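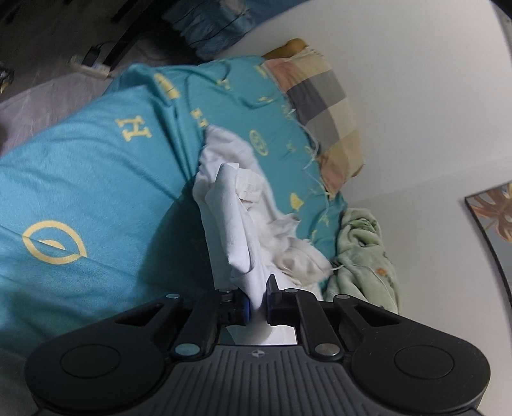 A hand-held gripper with a piece of white cloth in its fingers, over a teal comforter.

Eyerusalem Workneh has a rule about equipment quotes: she reads the last page first. "The front page has the price they want you to remember," she says. "The back page has the service terms, the shipping and whatever they call consumables this year."

Workneh plans purchasing for Justora, a company that runs furnished rentals and does its own beds and linens. For most of April she was weighing whether to put money into gripping tools for handling fabric, starting with hand-held units and perhaps moving to mounted arms later. When we spoke, she had not signed anything, and she did not sound close.

The quote on her desk came from a supplier called Gusarton. It put a starter package at $3,000, covering 2 hand-held grippers, spare finger pads and a year of phone support. I said that seemed modest.

"It is modest, and that worries me," she said. "A modest number gets approved without a meeting. Then the meeting happens a year later, when you find out what it was attached to."

What it was attached to, in her reading, was time. A hand-held gripper needs a hand, and the hand belongs to someone on the payroll. The plan Gusarton proposed would have staff work with the tools on ordinary bedding and build up a record of how cloth behaves, which a machine might later use. Workneh budgeted 167 paid hours for the first stage. The supplier's own plan had no line for labor at all.

"I asked where it was. They said our people would be making beds anyway. Have you made a bed with a tool in your hand? It's slower. Of course it's slower. Put the hours in."

She is not against machines. Justora bought a folding table from Jemal a few years back, and she calls it the best money the laundry room ever spent. But the folding table does one job on flat sheets. Bedrooms are another matter. Pillowcases get tucked under things, fleece bunches up against walls, and a comforter has a different weight in every corner.

"A vendor will show you one corner of one sheet going up nicely," she said. "Fine. I want to see the whole room, and then the next room, where somebody bought different blankets."

I asked what she would need before saying yes. She wanted a price for replacement finger pads in writing, good for up to four years. She wanted to know who owns the recordings if the two companies part ways. And she wanted a trial in an ordinary unit, with the beds as the guests leave them.

Gusarton agreed to the pads and is still thinking about the recordings. The trial would be at the Tremthorpe building, which has small rooms and beds pushed up to the wall. Workneh chose it for that.

Does she expect the arms to arrive eventually? She took a while with that one.

"Somebody's arms, maybe. I've got a line for them in the long-range plan, and the line has a zero in it. People here tease me about the zero. I tell them to bring me a number I can check and I'll type it in."

For now she has set aside enough for the starter package and the hours, and has asked for the service terms to be sent again, this time with the shipping filled in.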